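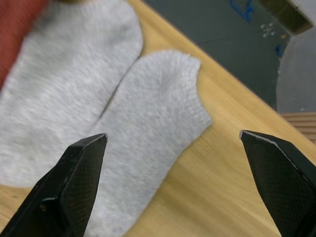 Chapter 7
When the Grip Goes Wrong

What you will meet in this chapter
Why soft things are hard to hold
The double pick, the missed pick and the table strike
How a force limit works, and how it can be fooled
Reading a fault log
Project: write your own fault report

7.1 The morning the arm stopped listening

Folding laundry sounds like the gentlest job you could ever give a robot. A sock weighs almost nothing, it can't shatter, and if you drop it you pick it up again. So it comes as a surprise to many students that one of the best fault reports we have ever read, and the one we shall keep coming back to in this chapter, is about pairing socks!

The report was written by Joyce Makokha, then a test engineer at a small firm called Zorance. Her team had an arm with a two-fingered gripper working at a table. Its task was to find a sock, close on it, lift it, lay it on top of its partner and move on. The control program was called Hider, and by the time of the fault it had been through 300 practice runs with very few complaints.

On January 4, 2025, during run 21 of a new batch, the arm went down for a sock that lay right up against another one. The fingers closed on the sock and caught a fold of its neighbour too. Hider noticed that the load was wrong, opened the gripper and tried again, a little lower. It did this four times, and each time it went lower still. On the last try the fingertips pressed into the tabletop and the arm kept pushing. Gonzalo Ortuño, who was standing beside the table, hit the emergency stop. One finger mount was bent and the wood had a dent in it. Gonzalo was unhurt, but his hand had been resting on the table only a short way from the gripper.

Read that paragraph again slowly. There are at least three separate faults in it, and only one of them is about socks.

7.2 Why cloth is such a tricky customer

Give a robot a metal block and it can be told the block's exact size. The block will be the same size tomorrow. Cloth won't play along. It creases, it stretches, it slides under other cloth, and two pieces of the same colour lying together can look to a camera like one wide piece. A ribbed cuff is springier than the foot of the sock, so even a good grip feels different depending on where the fingers land.

This is why engineers who work with fabric talk so much about edges. If the robot can find the edge between two items, it has a fair chance of taking just one. If it can't, you get a double pick.

Key words
Double pick: the gripper takes hold of two items when it was meant to take one.
Missed pick: the gripper closes and comes up with nothing.
Table strike: the fingers hit the surface that the item is resting on.
Force limit: the push, measured in newtons, at which the arm must stop.

7.3 The limit that was there all along

What puzzled the Zorance team most was that the arm had a force limit. It had been set, it had been tested, and the log showed that it was switched on. Why did it do nothing?

Vilmos Bakos found the answer after two days with the log, and it is a lovely piece of detective work. The force reading was set back to zero at the start of every new try. That is normally sensible, as it cancels out small errors that build up over a day. But Hider began each retry with the fingertips still pressing lightly on the table. So the push that was already there got counted as nothing, and the next push was added on top. Four tries, four fresh zeros. The limit never saw the whole load.

Think of standing on bathroom scales with a heavy bag and pressing the zero button. The scales now say you weigh nothing at all. Your knees know better.

The repair took one line of code: lift clear of the table before zeroing. The team also capped retries at two and marked a line on the table that hands must stay behind while the arm is powered.

Try it yourself
You need kitchen scales with a zero button and a bag of rice. Press down gently with one finger and read the number. Keep pressing, zero the scales, then press a little harder. Do this three more times. Write down each reading, then let go and look at the final one. What does the minus sign tell you?

Talk it over
Joyce's report gives the double pick one short paragraph and the zeroing fault two full pages. Do you agree with her choice?
Would a lower force limit have prevented the dent?
Gonzalo had worked beside the arm for months. How might that have affected where he put his hand?

In section 7.4 we open the log itself and follow the four tries line by line, beginning with the moment the fingers first close.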